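Notes for week 3: small boxes, tea and looking after a wooden top

Welcome back, everyone, and thank you to those who stayed behind to stack chairs. We are carrying on with our household storage unit, and this week (at last!) we reach the tea box, which I have been looking forward to since February.

A box with a lid and a few divisions is the friendliest thing to practise on. Before you put a single teabag in, have a good slow look at the table as well, and at which way the grain runs, for it helps you set a box down squarely and you will notice crumbs far sooner. Then open the lid fully and decide which tea goes in which compartment. My own habit is black tea on the left, mint in the middle and whatever guests have left behind on the right, but please do as you like.
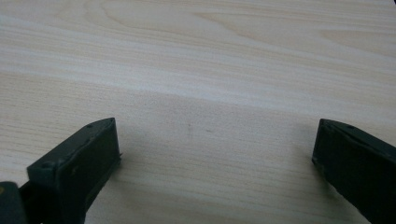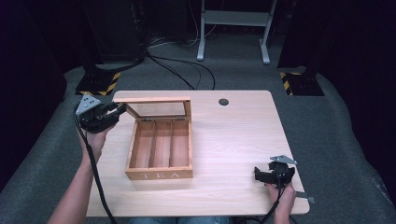 Kaj Baldursdóttir wrote in to say that she would never put mint beside black tea in an open box, as everything tastes of mint within a fortnight, and she keeps hers in a tin instead. I do see her point, and wrapped bags are certainly the safer choice.

For next time, please read page 167 of the Ginon booklet and bring a soft dry cloth. We meet in room 211.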